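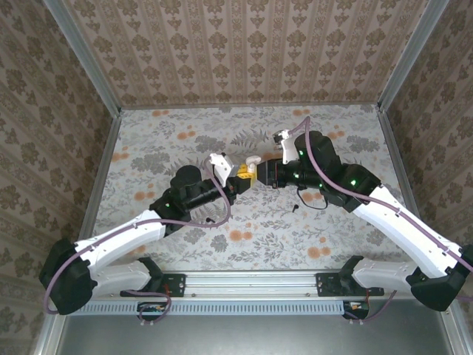

Two arms, one small yellow piece, both grippers on it.

Workshop tips: living with a pair of arms on the bench

Our shop in Skarnstead got its arms in October. I was against it and I'm still not for it, but they're here, and people from other shops keep writing to ask how we manage. What follows is what we do day to day. Some of it is plain housekeeping. Some of it is about the people, and that part gets skipped in the brochures.

Sort the cables first

Every arm comes with more cable than you expect. It has to have slack or the joints can't turn, and slack is what catches. Before the first job of the morning, move each arm slowly through its full reach and watch the loops. If one drags over a gripper, move the tie, run it again, and only then start work. Use soft ties. Zip ties pulled tight will chew the jacket at the wrist, and we lost half a morning to that before lunch on the second day.

Pick up any loose cable end lying on the floor panel. It's usually harmless. It's also the first thing you will knock into a gripper when you reach in to clear a part.

Keep the slots clear

If your rail or housing has vent slots, brush them out with a dry paintbrush. Don't use the air hose. All that does is send the dust into the little boards, and then you'll be on the phone to Vastitz asking for another one. Ours cost 249 and took longer to arrive than it should have.

Handing a piece from arm to arm

The salesman calls this the easy part. Try it with something light and bright first, a toy block or a bottle cap, whatever shows up well against your background. A patterned floor looks cheerful but small dull parts vanish on it, at least to my eyes.

Set the second gripper to close before the first one opens. Leave a pause between the two. People always want to trim that pause to save time, and then they spend the savings hunting for dropped parts under the bench.

Check the fingers for grease once a shift. A rag with a bit of rubbing alcohol does it.

A green light is not a promise

Green lights get treated as a reason to stop paying attention. On our setup green means there's power and no fault showing. It says nothing about whether the piece is gripped straight or whether the right piece is in there at all. Look at the piece.

And cut the power before your hands go in. Every time, even for a second. I don't care how slow it moves.

Do the math yourself

We were told the arms would free up one person. Here's how it went with the Kaneko order, 3000 small fittings to be turned over and set in trays. The arms did 587 of them in the time we'd been told they would do the lot. Nanami Mizuno did the rest by hand with two others, and she was also the one who kept getting up to restart the arms. So the person who was going to be freed up had two jobs for the length of that order.

To be fair, it has gotten better. The arms now run a tray at a time without a stop on most days, and Nanami's wrists hurt less – she told me that and I believe her. But write down the stops. We keep a sheet taped to the cabinet with three columns: time, what happened, who fixed it. One bad week there were 47 lines on it. Without that sheet the only number anyone upstairs would have seen was the count of finished trays.

Tips for whoever has to stand next to it

Rotate the minding. Watching a machine do a slow job is more tiring than doing the job, and a person who does it all day stops seeing anything. We swap every hour.

Pay the minder at the rate of the work they used to do. Ask about this before the thing is bolted down, because afterward it's "just watching."

Keep your hand skills up. We do one tray by hand each shift, no matter what. The younger ones grumble. Then the arms went down for an afternoon in the middle of the Sirura job and there was no grumbling.

Teach more than one person to restart it. If only one knows how, that person will never get a quiet lunch again.

Don't let anybody time you against it. It doesn't sweep up or answer the door.

Wiping down

Damp cloth on the white plastic, dry cloth on the black joints, nothing sprayed straight on. Lift the fingers off if yours come off and wash them in the sink with dish soap. Let them dry overnight. Do the floor panel last, and check underneath the rail for dropped pieces while you're down there.

I'll add to this page when we've had the arms through a winter. The shop gets cold, and I have my doubts about those joints.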